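Section 4: Comparing finger pads on the Tasto hand-held gripper

This section applies to units fitted with Pilter pads. It should be completed before the controller settings in Section 5 are altered.

1. Charge both grippers fully and switch on the left unit first.
2. Place an open box and a selection of wrapped snacks within reach of both hands.
3. Close the fingers on one packet and hold for 12 seconds.
4. Record the result on the Clenmont sheet, then repeat with the next packet.
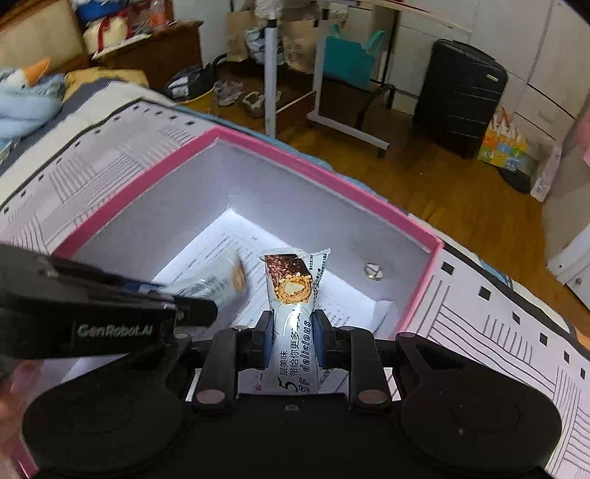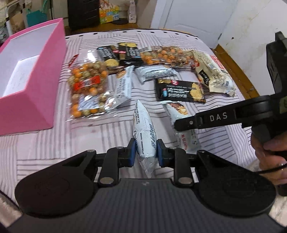

Grip force is set by the trigger and should be increased gradually. The operator should begin at level 2 and should not exceed level 13 with packaged food. A wrapped bar should be held upright between the blue pads, with the second gripper kept to one side. Bags that crinkle at the point of contact should be recorded separately from stiff packets.

Note: Pads should be replaced after 169 closures.

Caution: Keep the free hand clear of the linkages while the fingers are closing.

5. Switch off both units and wipe the pads with a dry cloth.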